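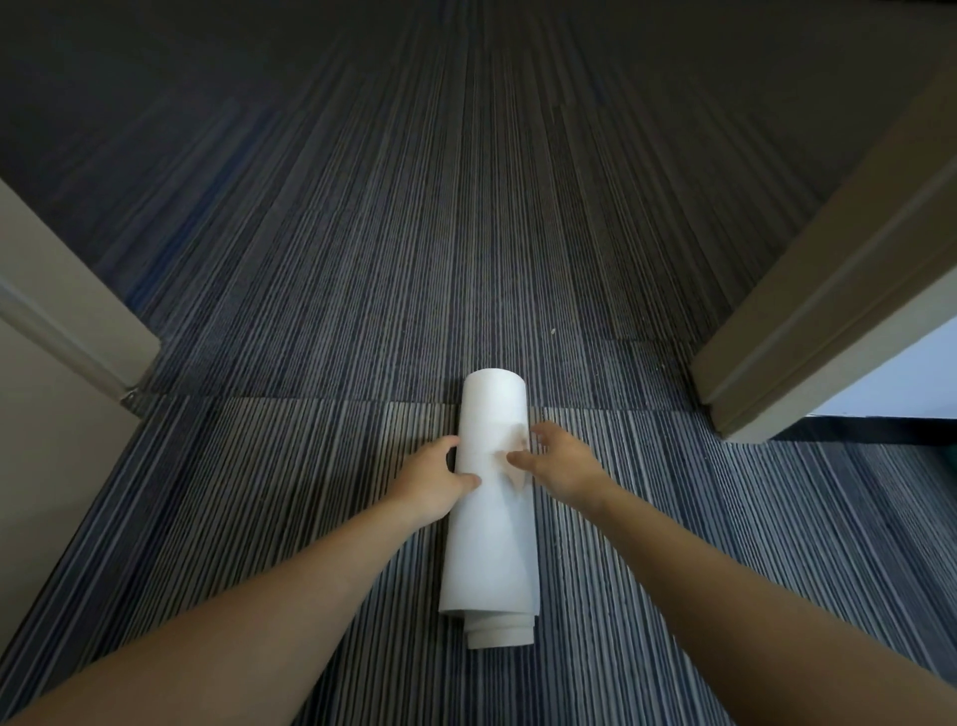 Surkevness Field Names is a small collection of the names people have given to the fields, lanes, wells and odd corners of the parish of Surkevness, gathered from old farm plans and from talking to the people who still use them. It began with a single estate plan which Saodah Halim found on top of a wardrobe when she was clearing her aunt's house, and it has grown rather a lot since then. If you have ever handled big sheets you will know how they behave: a roll laid on a striped carpet with its inner layers poking out at one end, and the loose outer edge already starting to lift and look a bit ragged. Much of the shape of this dataset comes down to that sort of paper. Names written near the ends of a roll are the ones that get rubbed and torn, so they are the ones marked doubtful most often in the files, and I would ask you to bear that in mind before you decide that the farms on the north side had no interesting names. They had plenty.

What is in the folder

names.csv - the main table, one row for each name on each source. If a field turns up on three plans under three spellings, it has three rows.
places.csv - one row for each actual place, with a short code that ties it back to names.csv.
sources.csv - the plans, notebooks and conversations, with the scale where one is given and a word or two on the state of each.
sayings.txt - bits of explanation in people's own words, with permission. This is my favourite file and the least tidy.
print/ - large sheets of the parish with the names laid over the field edges, ready for a wide printer.

Everything is saved as UTF-8. Please do check this when you open the tables in a spreadsheet, as some programs guess wrongly and you will get nonsense in place of the accents (Oldřich Rusnák, who did the first round of transcription, has had his own name mangled by it more than once).

The columns in names.csv

place_code: the link to places.csv. Blank if we could not work out which piece of ground was meant.
name_as_written: exactly what is on the source, capitals and slips of the pen included. Please don't correct these!
name_modern: the spelling we would use on a new map. This is our choice, and you are welcome to make a different one.
kind: field, lane, water, wood, building or other. "Other" holds the gateposts, the big stones, and one hedge with a name of its own.
source_code: the link to sources.csv.
sure: a score from 1 to 5, where 5 means two readers saw the same thing without talking to each other first, and 1 means we could make out a few letters and the rest is hope.
reader: initials of whoever typed the row.
note: anything else. Some of these run on a bit, and most of the long ones are mine.

How the names were read

Each source was read once by Oldřich or by Đạt Quan, and then again by somebody who hadn't seen the first reading. Where the two agreed we moved on. Where they didn't, both readings went into the note column and Saodah had the casting vote, which she used sparingly and usually after ringing one of the farms. We read from the original wherever we could get at it, and from copies only when the owner preferred not to have the plan handled. The copies are flagged in sources.csv, and faint pencil simply does not come through on them, so a missing name there may only mean a poor copy.

The spoken names came from afternoons at kitchen tables, mostly in April, before the busy part of the year. Sutrisno Ismail did nearly all of the talking and wrote the names down as he heard them, then read them back. There is a lovely muddle over Mandagi, which is a cottage on two of the plans, a whole slope on another, and to the family who farm there now it is only the damp bit by the stile. We have kept all of these as separate places, and if you would like to join them up you will need to do it by hand.

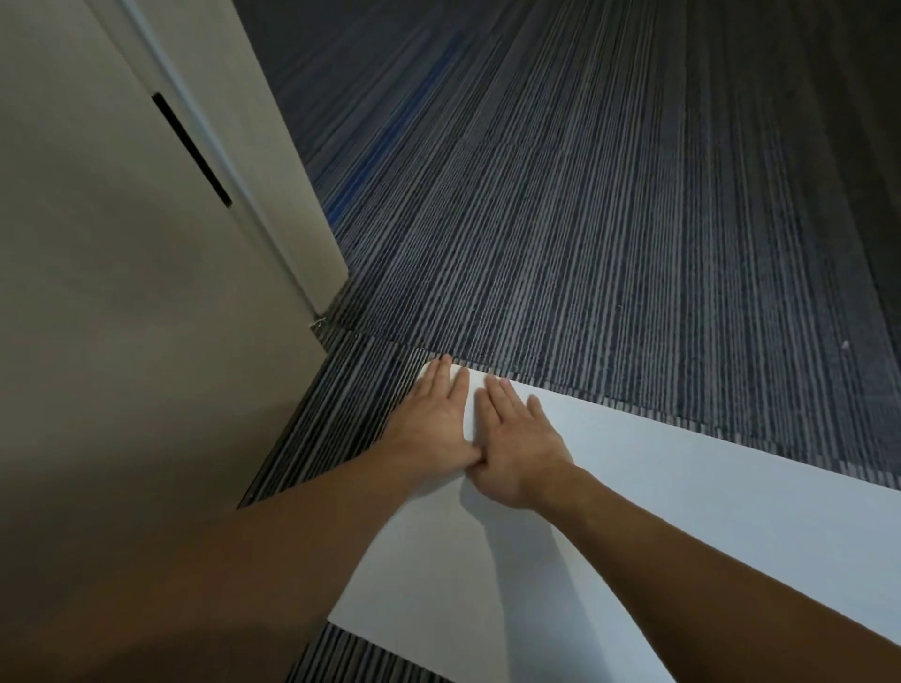 Hands laid flat on a large white sheet on the carpet.

Printing the large sheets

The files in print/ look best at full size, and a floor is a better place for them than most tables. Use the heaviest matt paper your printer will take. Set the scaling to 100 per cent and turn off anything called "fit to page", or the scale bar in the corner will tell fibs. Each file has a 50 mm check line along the bottom margin - put a ruler against it before you print the rest.

If a new print won't lie flat, roll it loosely the other way round, leave it while you make some tea, and then try again. Weights on the corners are fine for a plain print, though please never do it with an old plan, and please keep pens well away from those as well. Pencil only.

There are 6 sheets in the set and they overlap by a generous strip, so you can lay one over its neighbour and match up the lanes. Start from the church and work outwards. Ha-rang Seol drew the field edges and chose the lettering, and she has asked that anybody changing the colours keeps the water names in italics, as people do rely on it to tell a stream from a track.
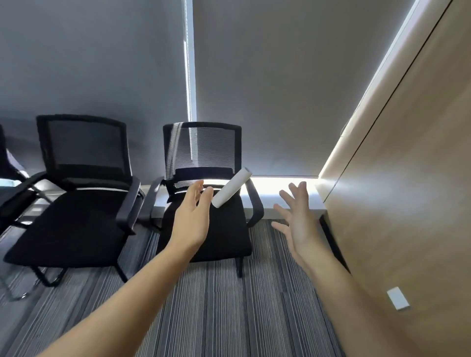 Known gaps and grumbles

The Zilthorpe side of the parish is thin. We had one notebook for it and the handwriting is dreadful.

Woods are under-counted, as the estate plans leave them blank and the people we spoke to tended to say just "the wood".

A few names are rude. We have left them in.

Names of living people have been taken out of sayings.txt, apart from those who asked to be kept in.

Using it and sending things back

You may copy, change and share the tables and the sheets for any purpose, so long as you say where they came from. "Surkevness Field Names" is plenty. The sayings are a little different: those were told to us as neighbours, so please quote them whole and don't use them to sell anything.

Corrections are very welcome, and so are new names. Give the place code if you can find it, the name as you know it, and who you had it from. A sketch on the back of an envelope will do perfectly well, and Đạt will type it up with the next batch.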